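Visiting Pivedville on Foot -- Your Questions

Print this page | E-mail to a friend | 99 shares

Do I need to book the walk ahead of time?

You're welcome to just turn up, but in November we get busier than you'd think (school groups, mostly, bless them), so a quick call the day before is a kindness to all of us. We can take up to 158 people a day, split into small parties, and we do our best to fit in stragglers.

How long does it take?

Most folks are back by lunch if they set off at 9:30. The full loop is 535 steps longer than it used to be, now that we go by way of the old Skomham grain exchange, and I promise you the extra bit is worth it.
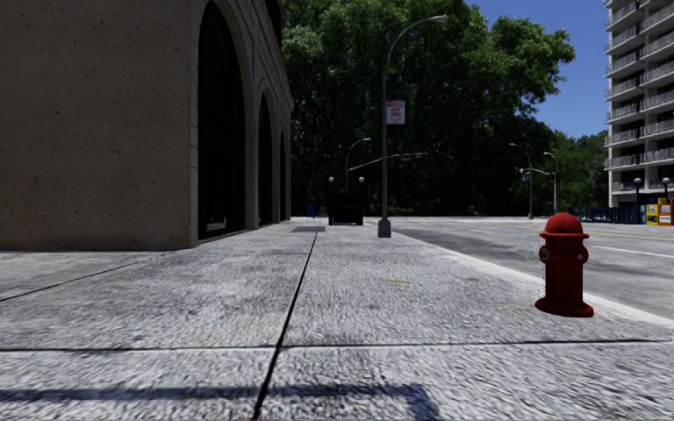 Arches along the sidewalk.

Is the route OK for strollers and wheelchairs?

Yes, nearly all of it! The one stretch to watch is the hill behind Dabbas Bakery, where the cobbles can be a real bother. Ask your guide for the level way around -- it comes out by the fountain and you won't miss a thing.

Who leads the tours?

Csenge Bárány takes the mornings and Kazuhiro Ueda the afternoons. Csenge knows every mason's name, and Kazuhiro is your man for the old streetcar lines, so some people end up coming twice.

Can I bring my dog?

Please do, on a leash. Only the Herkex Reading Room asks that dogs wait outside, and there's a water bowl and a shady bench by the door.

1,347 people found this page helpful | 12 comments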